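Re: [shop-robots] Sorting short tubes out of a round tray

Chinyere Okonkwo wrote:

> Before anybody cuts metal for the Gimarau cell I would like to see the
> thing run in simulation, tray and bin and all. Last time we went straight
> to hardware and I'm still finding bits of the gripper behind the drill press.
> Two questions. Do the fingers fit between the parts when they're bunched
> up? And does the arm reach the whole tray from where you want to bolt it,
> or are we moving the bench again?
>
> Also, who has the long Allen keys.

I don't have the long Allen keys. I had them in October and put them back, and I'll say so under oath.

As for the rest, I've spent more evenings than I'll admit to my family building the cell in the simulator, and it's far enough along to argue about. The parts are the short tubes we cut for the Pilkington job, modeled as plain hollow cylinders. I skipped the chamfers, because the physics engine already thinks very hard about every edge and my graphics card was bought used from a man in a parking lot.

The arm model is one I found online and then fixed, which means I changed the joint limits until it stopped folding through itself. Gripper is our two-finger design with the black backing parts left on, so the collisions ought to be fair. The bin is just a box with no lid. I set the time step to 2 milliseconds after trying larger ones and watching a tube leave the building.

Grabs from the wrist camera and the overhead ones:

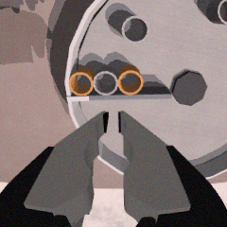
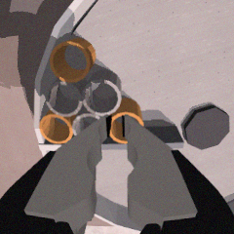
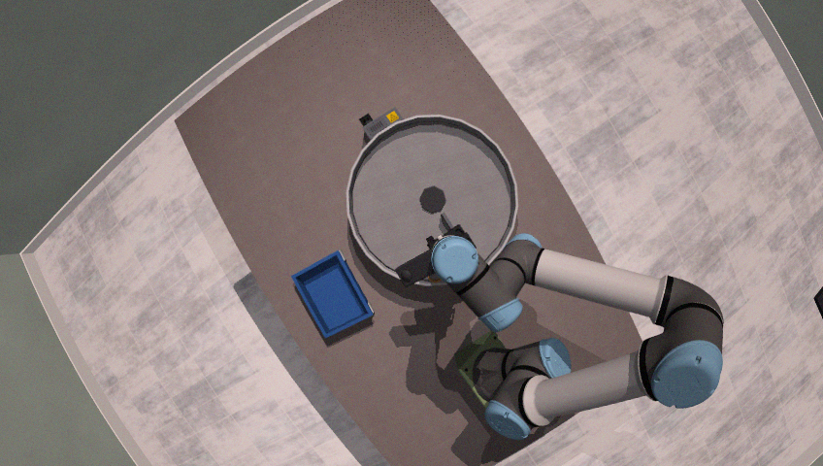
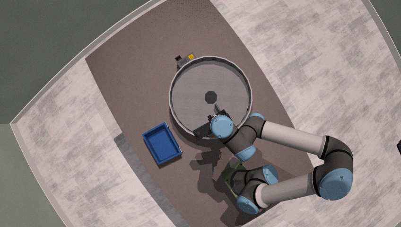 On fit, my answer is "mostly." The fingers taper enough to get down beside a tube standing by itself. When the tubes huddle together you have to pick your angle, and my planner picks angles the way I pick lines at the grocery store. I have a version that tries the outermost tube first and works inward. It's slower and much less embarrassing. If you want to look at the code, it's in the Binumcombe folder on the shop server, under a name I'll change before anybody's kids see it.

On reach: the base can stay where I drew it. I swept the wrist over the tray floor in a grid of 600 points and the solver found a pose for 598 of them. The other two are hard up against the rim, and I suspect my rim more than the arm. It's built out of straight segments because I couldn't get a proper curve to collide properly, and some of the corners may stick in farther than they should. Nobody needs to move the bench. Please don't move the bench.

What I don't trust yet:

Friction. The pads are set to a number I got from a forum post. If somebody has a spring scale and a patient afternoon, I'd love a real figure for pad on tube.

Finger thickness. In the model they're solid and never bend. The printed ones bend if you look at them with any disappointment.

The tray itself. Mine sits exactly flat and stays put, and ours has been dropped at least once by a person on this list who knows who he is.

I ran it overnight for roughly 400 picks with random tube positions, and the log is in the same folder. I haven't gone through it properly. Skimming it, the misses seem to come in clumps, so I'd guess one bad approach angle is doing most of the damage. Second opinions are welcome, including rude ones.

Chinyere, if you're okay with the base position, I'll draw up the mounting plate and send it to Benivance for a quote. They'll want the hole pattern in inches and I'll want it in millimeters, so allow some time for that. I'd rather not drill it ourselves, having seen our drill press and what lives behind it.

I'm at the shop most evenings after seven. Check the drawer under the vise for those Allen keys.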